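Small Parts Sorting – Bench Gallery

Last updated: September

Liên Phùng asked for a page on how we keep small parts in order at the Jarneck workshop, so this is it. It covers trays, tubes and the white bench, with a few lines on each. The drawer units and the label printer have their own page and are left out of this one.

The general rule at Jarneck is that small things get sorted on a plain light surface. We used to do it on the long green-topped table by the window, and screws went missing in the seams every week. Vlastimil Ďurica went over the stock list after the last move and found 162 entries with the wrong quantity. Most of them were things shorter than a finger. Since then the small items have been sorted on white.

1. The compartment tray
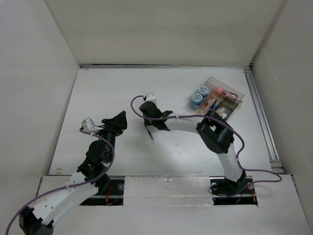
Clear trays are easier to live with than colored ones. You can check a compartment from the side without lifting anything, and a stray washer shows up against a white floor. We tried a set of dark gray Flallanel trays for a few months. They were sturdy and stacked well, but small black parts disappeared in them and people stopped using them.

Trays go toward the back right corner of a work surface while sorting is going on. This leaves the middle open for whatever is being handled. Khôi Ông prefers his on the left and moves it back when he is done.

Some notes on filling:

One kind of item per compartment. If there are more kinds than compartments, start a second tray.

Long items lie flat. Do not stand them on end in a compartment, they tip into the next one.

Leave one compartment empty for anything you can't identify. Ngân Âu goes through the unidentified parts at the end of the month and either names them or throws them out.

Do not fill a compartment past its divider. The lids on the older trays don't seal along the dividers, and an overfull tray will mix itself on the way to the shelf.

Trays are wiped out with a dry cloth when they come back empty. Soap leaves a film on the clear plastic – it took us a while to work out why the older ones had gone cloudy.

2. Thin tubes

Tubes are the awkward ones. They roll, they are easy to cover with a sleeve, and two that look alike from one end may be different from the other. We have 739 on the list at the moment, counting the ones on loan to Vinh Châu. They are kept by diameter first and cap color second.

Sorting them goes best with only a couple out at a time. Put them down with a gap between them, on a bare surface, and deal with those before taking more out of the box.
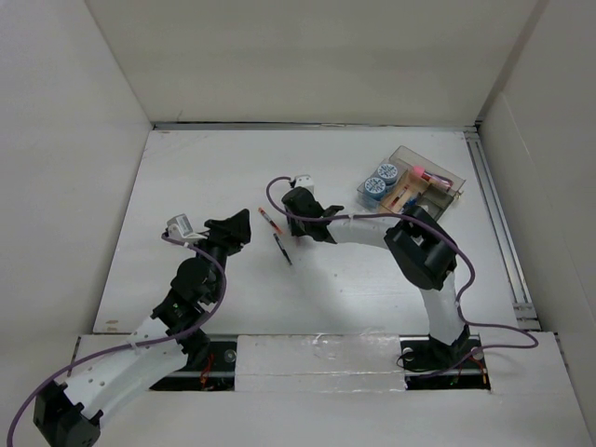

The cap end is the part to go by when matching a tube to its place on the list. Write the cap color the way the list has it, even if you would call it something else. Orange and red caused a lot of confusion here, and the list now has a single entry, "orange-red," that covers both.

A tube without a cap goes in a separate bag with a slip of paper saying where it was found. Spare caps are in the second drawer of the Clidus cabinet, in the bag marked Li. They fit the 2 narrow sizes only. For the wide ones, ask Vlastimil before ordering, he may have some left over from spring.

Cracked tubes are thrown away and crossed off the list the same day. Please don't put them back "for now." Scratched ones are fine and stay in use.

When a box is finished, put the lid on, write the quantity on the strip of tape on the front and initial it. Liên copies the quantities into the list in the afternoon, usually after four, so anything written on a box before then gets in the same day.

More pictures will be added when the shelving along the far wall is finished. If a tray or box is missing from the list, leave a note in the folder by the door – the folder is checked every morning.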